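Home / Blog / Out and about

Open day at the Camitz test hall

Posted in February

I work in maintenance at a bottling plant, and our line is getting its first robot arm later this year. So when Camitz opened its test hall to visitors, I took the morning off and drove over to Zalinton to have a look. It took me 45 minutes, and the parking lot was already full when I got there at half past nine.

You sign in at a folding table, get a sticker with your first name on it, and wait for a group. They took us in at 60 people per round, which is too many for that hall. If you were at the back you mostly saw jackets. I'd suggest the last round before lunch, because by then a lot of people have wandered off to the coffee stand.

The first stop was packing. An arm put bags into boxes behind a fence, and it was quick, but I've seen that before at trade shows. The second stop was a gluing cell that was down. The technician had the cover off and was happy to talk about what had gone wrong with the hose fitting, and I got more from that than from the packing.

What I had come for was the third stop, the bench they call the Hunik bench. The work there is testing and handling small electrical devices, the kind of job where a person now stands with a meter and a stack of parts. Camitz plans each job in simulation before anybody runs it on the floor. They had a big screen up with the simulated bench, and a real one next to it inside a taped-off square.

The simulation is more complete than I expected. They had put in the arm, the devices, a multimeter and even a hand truck off to one side of the table. The presenter said they model the clutter on purpose, since the arm has to work around whatever gets left near it. She could change the position of a part, start the run again, and let us watch what the arm did about it.
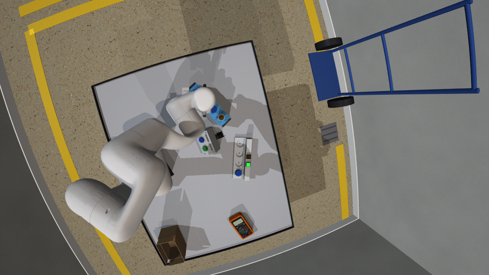

Why bother with a simulation if you have the real arm standing there?

Time and broken parts, mostly. A bad move on the screen costs nothing and you can try it again right away, while a bad move on the floor can mean a bent gripper and a lost afternoon. They also run it overnight with no one in the building.

According to the presenter, this job had been through 2,334 simulated runs before they let the real arm try it. I asked how many of those had failed. She said a lot of the early ones did, and that most of the failures came down to the gripper arriving at a slightly wrong angle. They keep all the failed runs and go through them in batches.

Then they ran the real one. The arm moved slower than I thought it would. It went to the first device, paused above it for a second, came down and picked it up. On the second device it missed and stopped, and an operator had to clear the fault and start it again. The presenter didn't make a fuss about it. She said the part had been set down by hand that morning and was off from where the program wanted it. They are adding a camera check for that in the spring.

Somebody asked about noise. It is quiet enough that you can talk next to it in a normal voice. Somebody else asked about price and got sent to the sales table. I went to the sales table too and came away with a Pelletier brochure (they make the gripper fingers) and no price.

I did get answers to a couple of things I had written down:

Changing over to a different device takes them over an hour at the moment, most of it in checking. They want that down a good bit.

The gripper pads wear out and get replaced on a schedule. You can do it with a hex key, and the operator showed me how. The old pads he had in a tray were worn on one side only, so I'd want to look at alignment before I started blaming the pads.

Training for our kind of shop is 4 days, and they'd like the same two people to do all of it. That will be a problem for us with the shift plan, and I've already told my supervisor so.

Lunch was soup and rolls in the side room. I skipped the talk after lunch, which was on financing, and went back to the Hunik bench instead. With the crowd gone the operator let me stand right up at the tape for three full cycles. All three went through without a stop.

The next open day is planned for the fall, and you have to register on the Camitz site. Bring a jacket, as the hall doors stay open and it gets cold near the packing cell.

Filed under: work, robots, Zalinton
Older post: Replacing the belt on the shop drill press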